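6.2 Recording the drawer task

Read this section before you book time on the arm. The earlier edition promised that a new operator could gather a usable set in one sitting. At Benenham we have not seen that happen, and the claim has been dropped.

What you need
Cabinet with two drawers, the arm, the small objects from kit 3, floor tape, the session sheet, the Allby recorder.

Setting up

1. Put the cabinet inside the floor marks. If the tape has lifted, replace it before you record anything.

2. Set the top of the cabinet the way the session sheet says. Objects on top stay there for the whole block, even if they play no part in the task.

3. Choose a starting state for the drawers and write it down. The Stanport guide tells you to begin every run with both drawers shut. We don't follow it. A model trained only on shut drawers may learn a motion and know nothing about drawers, and its test score will look fine until somebody leaves one open.

4. Place one object in the lower drawer. Change its angle and position between runs. Operators left to themselves tend to put it back in the same spot, so use the placement list.

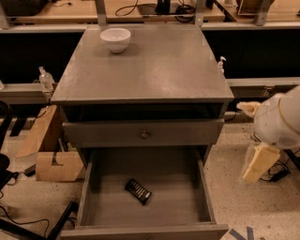
Kevin Urrego objects to step 4: in his view a placement list is only a different habit, written down, and operators should be made to roll dice. We tried dice for one block. The placements were better spread and the runs took longer. Use whichever you will really stick to.

NOTE: The list has 16 placements. Going through it in order is not the same as random. Shuffle it.

Recording

5. Start the recorder and wait for the steady light. A blinking light means the clocks are not matched, and those runs can't be repaired later, whatever the Allby sales sheet says.

6. Bring the arm in from the side. Keep the fingers above the drawer wall until they are over the object, then lower them.

7. Close on the object at a steady speed. If you miss, try again within the same run. Do not stop and restart.

8. Lift clear of the drawer, hold, and stop the recorder.

9. Mark the run as clean, recovered or failed. "Recovered" means you missed at least once and still got the object out.

CAUTION: Keep hands out of the drawer while the arm is live. The pause key holds the arm in place. It does not cut power. 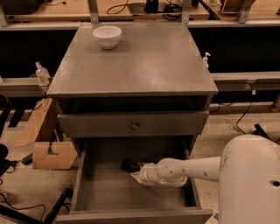

Should failed runs be deleted to save space?
Keep them, with the mark from step 9. You can leave them out of training at any time, but you can't get them back, and a folder with no failures in it tells the next reader very little about how hard the task was.

How many runs are enough

The Pacheco set, which is the one most people here start from, holds 1,995 runs. It is often quoted as proof that size settles the matter. When Dayana Cuervo went through it in October, long stretches were close to copies of each other: same operator, same object angle, same approach. She trained on 300 runs picked for variety and could not find a difference on our cabinet that she was willing to defend. One cabinet is a thin test, and we would not quote her result as a general rule either.

10. Record in blocks and look at each block before starting the next. Play the runs back at normal speed. Sped-up playback hides slips of the fingers.

11. Change operators between blocks where you can. Write the operator's initials on the sheet.

12. Hold back one full block for testing, chosen before recording starts. Choosing it afterward invites you to pick the easy one.

NOTE: The automatic quality score in the recorder rewards short, smooth runs. It gives low marks to recovered runs, which are the ones we are shortest of. Leave the filter off (Settings, Review, Auto-reject).

If the arm drifts during a block, stop, run the check in 4.1, and mark every run since the last good check as doubtful.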